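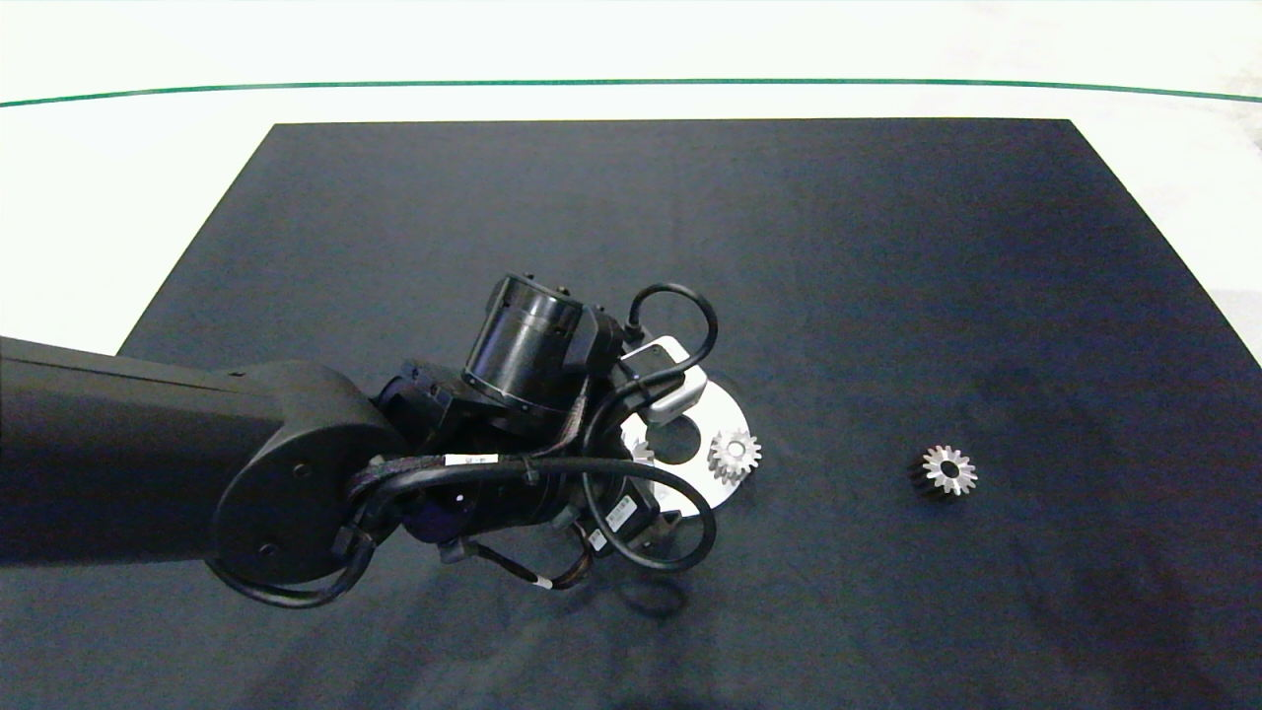 Pairs Wanted for the Zunden Opening Lead Trial

The Zunden Bridge Center is looking for regular partnerships to take part in a trial of opening lead agreements, starting in October and ending in March. We want to compare fourth-best leads with attitude leads against notrump contracts, using the same deals at every table. We have room for 70 pairs. Applications are open until the end of September.

What you will do

Each pair plays 400 boards over the season, in sessions of 20. Sessions start at 7:15 p.m. and finish by 10:30 p.m. All boards are pre-dealt by machine. The deals have been picked so that most of them end in 1NT or 3NT, so expect to defend a lot of notrump and very few slams.

For the first half of the trial you lead fourth best from length. For the second half you lead low from suits you want returned and high from suits you don't. Half the pairs will do it in the opposite order. Leads against suit contracts are left to you, and so is the rest of your card, provided your 1NT opening is 15-17 and you play some form of transfers.

After each board the opening leader marks a slip with the suit led, the card led, and whether another suit was considered. It takes a few seconds. Please mark it before dummy comes down.

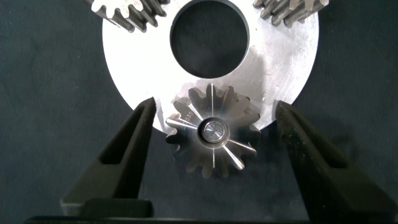
One of the players in last winter's signaling trial said the slips felt like a chore for two sessions and then became a habit, and that the hard part was switching methods halfway through. She and her partner twice led fourth best out of routine after the changeover and had to call the director. Her advice was to play a few practice sessions online with the new method first.

We agree with that. There is a two-week gap in the schedule before the changeover, and practice deals will be sent to all pairs.

Who can apply

- Established partnerships with at least a year of regular play together
- Each player should hold 500 club points or more, or the equivalent elsewhere
- No upper limit, but pairs where both players hold over 1,000 points will be placed in a separate section
- You must be able to attend as a pair. One substitute per pair is allowed, for no more than two sessions, and the substitute has to play your methods
- Players under 18 are welcome with a signed form from a parent

Singles can put their names on the waiting list. We will try to match you, but a new partnership will go in as a reserve.

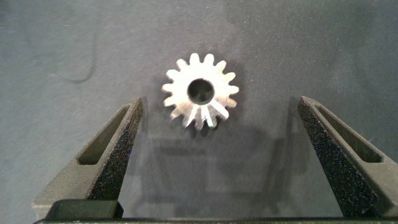 Small metal spur gear on gray fabric.

What you get

There are no table fees for the whole trial. Each pair receives a full printout of its results, with double-dummy figures for every lead made, and free entry to the Frimpong Teams in April. We cannot pay travel costs. Pairs coming in from Bellava can park behind the building after 6:30 p.m.

Scores count for club points in the usual way. Results will be published by pair number only.

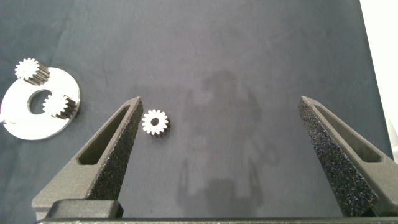

Sessions are held in the two upstairs rooms, with screens in the separate section and bidding boxes everywhere else. A third room will be used if all the places are filled, and we are short of table covers for it. If you can lend one, we would be glad of it — plain, matte, and dark, close to the slate-gray cloth in the photo, so that the cards are easy to pick up and the lights don't glare. A few creases are fine. Please put your name on the underside.

How to apply

Email the trial desk with both names, your points totals, how long you have played together, and a copy of your current convention card. Tell us which leads you use now. Please also say if either of you needs a fixed North-South seat.

We reply to every pair in early October. If you are accepted, there is a short briefing at 6:45 p.m. before the first session, and both players need to be there. The slips, the lead tables, and the conditions of play will be handed out then. Pairs who want to see the conditions beforehand can ask for them at the desk or at our Trendberg branch.

Last updated: September

Contact the trial desk | © Zunden Bridge Center | Back to top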